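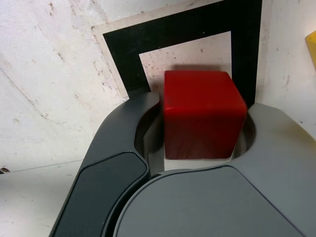

Red cubes take over the Parnell Street reading room

If you've walked past the old Smits bakery lately and wondered why there are kids lying on their stomachs by the front window at ten in the morning, go in and look. The Block Table is back, and it is bigger and redder than ever!

The project started five years ago with one shoebox of colored cubes and a borrowed card table. Csaba Illés, a retired pattern maker who lives two streets over, brought them in for his granddaughter and forgot to take them home again. By the end of that week the box had been to three birthday parties and come back with more cubes in it than it left with. Now there are almost 200, kept in tubs under the window seat, and the room has been given over to them until the end of September.

This year's theme is simple: one color, one shape. Everything is a cube and everything is red. I thought that would get boring in about ten minutes (I have a short attention span), and then I spent a whole morning there and missed lunch. Take away the arches and the little triangles and people start getting clever. I saw a staircase that turned a corner, a very good letter R, and a wall with gaps in it that threw a checkerboard shadow right across the floorboards.

"People ask where the rest of the colors are," Illés told me. "Then they sit down and build for an hour and they stop asking."

He sands the edges himself, just enough that they don't bite when you kneel on one, and he is particular about the red. The first batch went too orange. The second looked fine in the shop and pink in the window. The one he settled on is deep and strong, and it holds up beautifully against a white tabletop.

Much of the fun comes from the squares. Bastian Kleinschmidt, who teaches the younger group at Kutham School, came up with a game where you mark a black square on a white surface and everything has to be built inside it. Your first cube goes down, then your neighbor's, then yours again, and whoever pushes a cube over the line has to start the next round. It sounds gentle. It is not gentle at all when there are four nine-year-olds playing and one of them has a grandfather giving advice.

Kleinschmidt is running the game as a proper knockout this month, with 18 places, and there were still a few open when I left. Adults can enter too. He was very firm about that, and I think he's hoping to get the crew from the Stollia hardware store, who beat everybody at the winter jigsaw night and have been talking about it ever since.

The tallest tower of the summer so far belongs to a pair of sisters who built it standing on the window seat, with a long argument halfway up about whether to turn each cube or line up all the edges. They lined up the edges. It lasted through story time and came down when the mail arrived.

The room is open mornings, and all day when it rains. There's no charge and you don't need to bring anything, though socks are a good idea, as shoes come off at the mat. Anyone who finds a red cube at home, in a stroller, or down the back of a car seat can drop it in the return slot at the front door with no questions asked. Names for the knockout go on the sheet beside the coat hooks.

Last updated: Aug 8, 2018

Comments

marnie_k
We went yesterday and my son has talked about the black square game ever since. We've got masking tape all over our kitchen table now, wrong color but it works!

Old Baker
Worked in that building when it was still Smits. Glad to hear the window seat is getting used. Is there parking in back?

tdw
@Old Baker yes, but only two spots, go early

Jo from Stollia
We saw that. We're in.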